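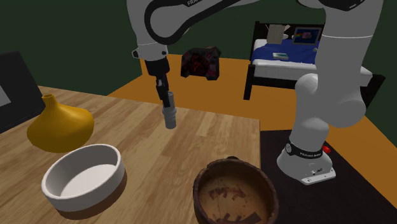 Ultico Players' Club — Console and Co-op Section

Plamus, the space trading game from Kristiansen, gets its second expansion this September. It is called Skimex, after the ice moon where most of it is set, and it adds five story missions and a new class of cargo ship.

Players take over a mining crew left behind when the colony's supply route closes. The moon can be reached from the main map once the harbour chapter is finished, so anyone with an older save will not have to start again. Crew rank now stops at 40, and points already spent can be moved once for free.

Co-op stays at two players. The studio says it looked at larger groups but the landing sections would not run well on older consoles.

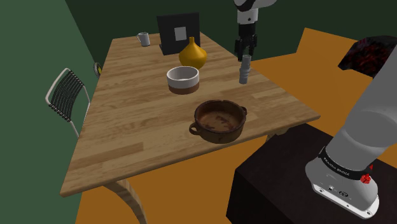 A round brown pot, a bowl and a yellow vase on the table.

The club's shared outpost has roughly 400 crates in storage and these will carry over. Members should take anything personal out of the hangar before the update — items left on the landing pad will be cleared.

Our first session on the new map is on Thursday at 7.30pm. Sign up on the members' board as usual.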